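4.2 Blankets, bedding and reported sleep comfort

Respondents in the Flirnmont sample were asked what they slept under during the heating season, which in this district starts in October. Of the 1,367 households that returned the form, 672 used a single blanket over a sheet and 314 used a blanket with a second cover folded at the foot of the bed. The rest used a quilt or comforter, or gave an answer we could not place in a category. Bedroom temperature was taken from the meter in the hallway, so it is a stand-in for the temperature at the bed and should be read that way.

Households in the older Curkilport buildings were more likely to add a second cover than those in the newer blocks. The difference held after we adjusted for age of the main respondent and number of people in the home. It became smaller when we added window type to the model. We take this to mean that drafts account for part of the difference, though the form did not ask about drafts directly.
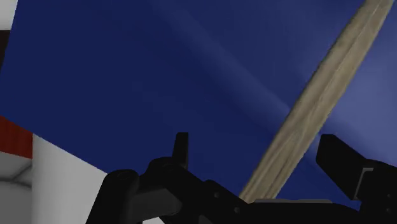 Color was recorded only as a single word written in by the respondent. Blue and gray were the most frequent answers. We had expected darker covers to be washed less often, as Latuheru found in an earlier survey of student housing, but the washing intervals in our data were close to the same for dark and light covers. Rohani Latuheru kindly shared the wording of the original question, and the two forms differ enough that a direct comparison is weak. Ours asked for the last wash. The earlier one asked for a usual interval, and people tend to round a usual interval down.

Comfort was rated on a five-point scale at two times, on going to bed and on waking. Ratings on waking were lower in both building groups. Respondents who chose the lowest rating on waking most often gave "too warm" as the reason, including in rooms where the hallway meter read low. 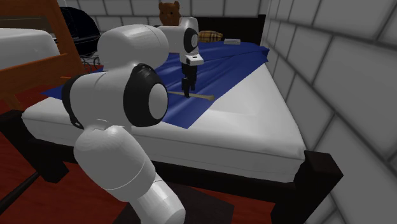
A smaller group of 30 households also kept a bedside diary. They wrote down when the cover was pulled up, pushed back or taken off, as far as they could remember in the morning. These entries are short and uneven. Several people stopped after the first week, and we kept their pages in the analysis up to the point where they stopped.

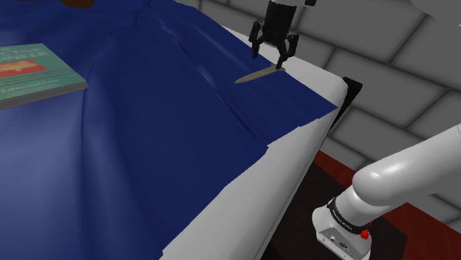 Daytime use of bedding came up in the diaries more than we had planned for. People read, ate and folded laundry on top of their covers, and the form had no place to record any of it. A book left lying on a blue cloth, as in Figure 3, is typical of the kind of use they described. The soft folds in the same cloth also show why we dropped our question on whether the cover was "flat" or "wrinkled," since respondents did not agree on where one ended and the other began. The revised form used in the Caron round asks about daytime use in one yes-or-no item.

Figure 3. Book on a blue cloth with folds.

Contact the authors | © Tradia Housing Papers | Back to top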